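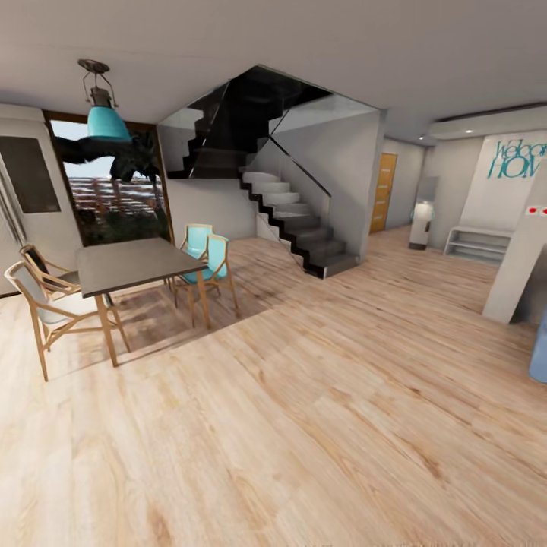
Building Services, Findari office

Review: Humari floor-cleaning robot with planning software, after one winter of use

We bought the Humari in January for our ground floor. Before the machine arrived, Lefteris Vlachopoulos made the routes in the planning software, inside a computer model of the break area. I will review both parts.

The software is the better one. You place the furniture, draw the route and let the program calculate. Our dining table with four chairs was the difficult place. One chair pulled out a little from the corner is enough to change the path, and we tried many positions before we accepted one. The open staircase with the glass side was simpler. We drew a closed zone at the foot of it and the robot respects this zone.

The real cleaning takes 54 minutes for the whole floor. The program promised less. Plank floor is good for it, but under the chairs it leaves dust and Lefteris must go there with a broom. The manual has 21 pages on maps and almost nothing on brushes.

For the people, the change is bigger than I expected. Reijo Kiiskinen cleaned this floor every evening for 14 years. Now he starts at noon, eats lunch with the rest of us and does windows, kitchen and small repairs. He likes the hours. He does not like that the robot sends messages to his telephone, also when he is at home, and we needed two months to agree that he may switch them off after 6 p.m. I would ask for this agreement before the purchase.

The service contract with Rotich costs 900 euros per year, brushes not included. For one floor I find it expensive.

I give four points of five for the software and three for the robot.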